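MUSC 210: Listening to the Pop Album
Week 9 handout: sequencing and the side break

Bring this to the tutorial, along with headphones. We get to talk about running order this week, my favourite topic in the whole unit!

An album is heard in time. Somebody decided what you'd hear first, how long the gap would be before the next song, and where the energy would sag on purpose. On vinyl the side break forced that choice, and plenty of artists still write as though you'll be getting up to flip the record.

Our set album is Giltstead by Daneo: 11 tracks, 37 minutes. Play it straight through once without notes (please, no shuffle), then go again with a pencil.
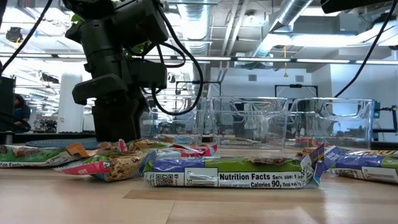

Granola bars on the table.

Things to listen for on the second play:

Track 1 never settles in a key. Where do you first feel at home?
The drums drop out completely before track 6. Is that your side break, or does it come later?
Track 9 brings back the opening synth line a tone lower and much slower. I missed it for years and it's gorgeous.

Then try Tendov's single "Durán", which runs through the same chord loop in half the time. Same colours, completely different mood!

Key terms: crossfade, segue, interlude, reprise, cold open, deep cut.

Written task: propose a new running order for Giltstead and defend it in 1,000 words. Moving a single track is fine if you argue it well. Due 27/10/2026, uploaded as a PDF.

Next week: remixes, edits and the extended 12-inch.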